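Accueil | L'association | Gîte | Comptes rendus | Contact

Association du gîte de Kisberg
Compte rendu de la réunion du 2023-09-16

Présentes : Marianna Wieczorek (présidente de séance), Sheila Dawber, Ustyna Hordiienko, Saadet Toprak (secrétaire).
Excusée : Titilayo Tamuno, pouvoir donné à Sheila Dawber.

La séance est ouverte à 10 h. Le compte rendu de la réunion de mai est adopté sans modification.

1. Bilan de la saison
Sheila Dawber présente les chiffres de fréquentation. Les week-ends de juillet ont été complets, août plus calme en semaine. Deux groupes ont annulé après le versement des arrhes ; celles-ci ont été conservées conformément au règlement. Le groupe de marcheurs d'Irnudstead demande à revenir l'an prochain aux mêmes dates. Accord de principe, confirmation à envoyer par écrit.

2. Tarifs
La nuitée reste à 20 euros par personne. Ustyna Hordiienko propose de porter la caution de la grande salle à 50 euros, le montant actuel ne couvrant pas le remplacement de la vaisselle. Marianna Wieczorek craint que cela décourage les familles du village. Après discussion, la proposition est adoptée par quatre voix pour, pouvoir compris, et une abstention. Application au premier janvier.

3. Literie et ménage
Le devis de la maison Entwistle pour le remplacement des matelas du dortoir haut est jugé trop élevé. Saadet Toprak demandera un second devis à Drindgate. En attendant, les matelas encore en bon état restent en service et seront aérés entre deux séjours. La fiche de ménage affichée dans le couloir sera réécrite : elle ne mentionne ni les sommiers ni le dessous des lits. Les housses se lavent à 60 degrés et ne passent pas au sèche-linge.

Pour les chambres, il est rappelé que la pelle et la balayette se rangent dans le placard de l'étage et non dans la cuisine.
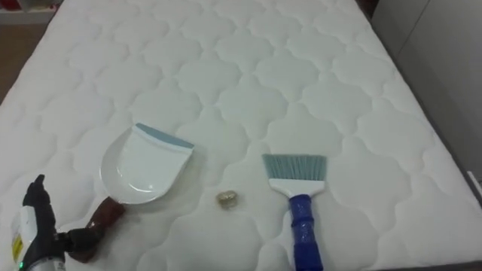
4. Chauffage
Le contrat d'entretien de la chaudière arrive à échéance en fin d'année. Ustyna Hordiienko se charge de le renouveler et de faire purger les radiateurs du rez-de-chaussée avant les premières locations d'hiver. Le thermostat de l'entrée est à déplacer, la porte restant souvent ouverte.

5. Questions diverses
La clé de la remise à vélos manque toujours. Un double sera commandé. Sheila Dawber signale que la boîte aux lettres ferme mal. Le portail sera repeint au printemps, couleur inchangée.

La prochaine réunion sera fixée par courriel. La séance est levée à 11 h 45.

La secrétaire de séance,
Saadet Toprak

Contact | © Association du gîte de Kisberg | Haut de page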